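Galería: orden en el piso de la calle Gillolero

Durante agosto vaciamos y volvimos a llenar los armarios del piso compartido de Gillolero. Vivimos aquí cinco personas y el baño es pequeño, con un mueble de 60 centímetros y una repisa sobre el lavabo. Las cosas de aseo acababan en cualquier sitio: en la cocina, en el recibidor, en bolsas de viaje que llevaban meses cerradas.

El trabajo lo repartimos por zonas. Shewit Negash y Obsa Feyisa hicieron el pasillo y el armario de la ropa de cama. Mitiku Gebreyes se encargó de los cajones de la cocina. El baño quedó para el final, un miércoles por la tarde, y lo terminamos pasadas las ocho.

Lo primero fue sacar todo y ponerlo encima de una toalla. Tiramos los botes caducados, dos cepillos viejos y un paquete de algodón que se había mojado. Lo que estaba sin abrir fue a una caja aparte. Las medicinas no entran en esta galería – están en el altillo del pasillo, con llave.

Las cajas son de tres procedencias. Las grandes, para toallas, las compramos en Brirard y miden 29 centímetros de alto, uno menos que el hueco de la balda. Las medianas ya las teníamos. Las pequeñas salieron de la mudanza de Fengying Liao, que las usaba para hilos y botones. En total gastamos 29 euros, contando las etiquetas y un rollo de papel para forrar baldas.

Normas que acordamos para el baño:

Cada persona tiene una balda o media balda.
Los repuestos van juntos en una caja común.
Lo que se abre sale de la caja común y pasa a la balda de quien lo usa.
Los envases con código se guardan hasta que el producto se termina, por si hay que comprar el mismo.
El primer domingo de mes se revisan las fechas.

Las etiquetas las escribió Dagim Nigatu a mano, con rotulador negro. Probamos antes con las adhesivas de Tirnusitz, pero se despegaban con el vapor de la ducha. Las de ahora van sujetas con un cordón y aguantan bien.

Queda pendiente el mueble de debajo del lavabo. La tubería ocupa el centro y deja dos huecos estrechos a los lados, así que habrá que buscar algo a medida o cortar una balda. También falta decidir qué hacemos con el cesto de la entrada.

Caja de cosas pequeñas, abierta. Interior blanco y borde marrón rojizo. Dentro hay un cepillo de dientes verde y blanco y un paquete plano de papel con código de barras.

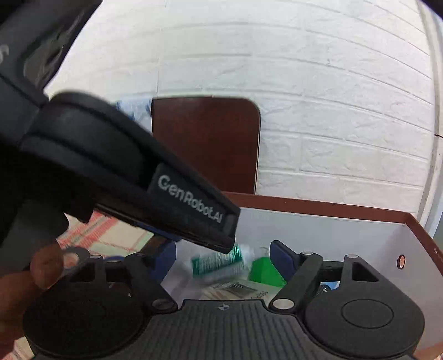
¿Conviene guardar los cepillos de dientes de repuesto en una caja cerrada?

Mientras sigan en su envase, una caja con tapa los protege del polvo y de la humedad del baño. Los que ya se usan es mejor dejarlos de pie y al aire, separados unos de otros, para que se sequen entre un lavado y el siguiente.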